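Practice rooms for robots, by the month

July 31, 2020

Renting a robot arm is expensive. Breaking one is worse. Which is more or less the whole sales pitch behind Pritau, the simulation service from Vorenov that went on open sale this summer — 399 dollars a month, one seat, no hardware in the box because there is no box.

You get rooms. Kitchens, offices, bedrooms, 21 of them at launch, with more promised for August. You pick an arm, drop it in, scatter some household stuff around and start teaching it to grab things. When it throws a mug across the floor you hit reset. Nice.

We had a trial seat for 14 days. Setup took most of a morning, mainly because the installer wants a newer graphics driver than it says it wants. After that, smooth. The editor is plain but quick, and the object library is the real draw: cups, cans, tools, sports gear, all with weight and friction allready filled in. You can change both. You will want to, the defaults are on the grippy side.

Soft stuff is the weak spot. Cloth looks good, all folds and creases, but in the standard tier it's frozen in place. Objects sit on it like they'd sit on rock. Real bedding gives, and a policy that learned on the frozen kind may get a surprise. Moving cloth is in the pro tier, price on request. Hmm.

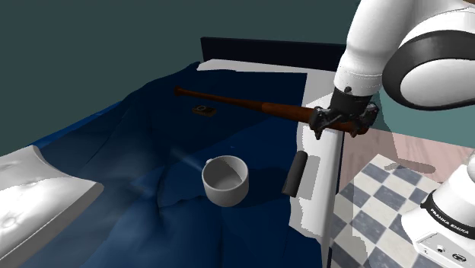

Long objects are a better test than you'd think. Grab one off center and all that weight wants to swing down, and the wrist has to hold it. Pritau handles this well. Our early grips slipped, the later ones didn't, and the force log made it easy to see why. The older Uris package, which we ran next to it on the same machine, let us get away with grips that had no business working.

Uris is cheaper though, and its docs are miles ahead. Pritau's help pages have gaps, whole settings with no entry at all. Support answered 4 of our questions, roughly a day each, polite and mostly usefull.

Okoth, the third name people bring up, is still invite only. No seat for us yet.

Worth it? For a small lab with one arm and a long line of people waiting for it, yes. Hobbyists — wait for the yearly plan.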